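Home | Projects | Minutes | Tooling | Contact
Search this site Go Advanced

Modeck working group, planner and perception
Minutes, 19 March 2018, Clernden office

1. Previous minutes
Accepted. The November action on log formats is still open and was carried over again.

2. Simulated apartment
The new build loads in Modeck without the old crash. The dining area was shown first. 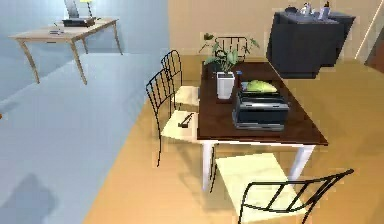
Two members asked what a pass in this build is supposed to tell us. The planner was tuned on the same furniture it is being tested on. The reply was that object positions get shuffled between runs. It was pointed out that the table and walls do not. No agreement.

3. Nindis detector
Reported 23 misses in 50 runs, mostly small flat items on the table. The release note calls this "stable." The group would like that word removed. 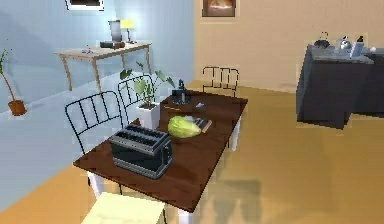 A request to raise the confidence threshold was turned down. It would hide the misses and the planner would go on treating those spots as free. Render resolution was blamed, as it was last time, and no test has been run to check. Action: rerun at double resolution, same seeds, before any more theories.

4. Todorova planner
Claimed planning time is down by almost 30 percent. Asked whether that includes failed plans. It does not. Action: publish both figures.

The counter test was discussed. Members doubted that a kettle and a few bottles set well apart say much about clutter.
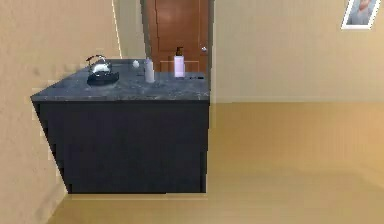

Item 4: island counter in the simulated apartment.

Proposal to add 2 crowded layouts carried, with one against on grounds of compute cost.

5. Other business
Replay viewer still drops frames. No owner found.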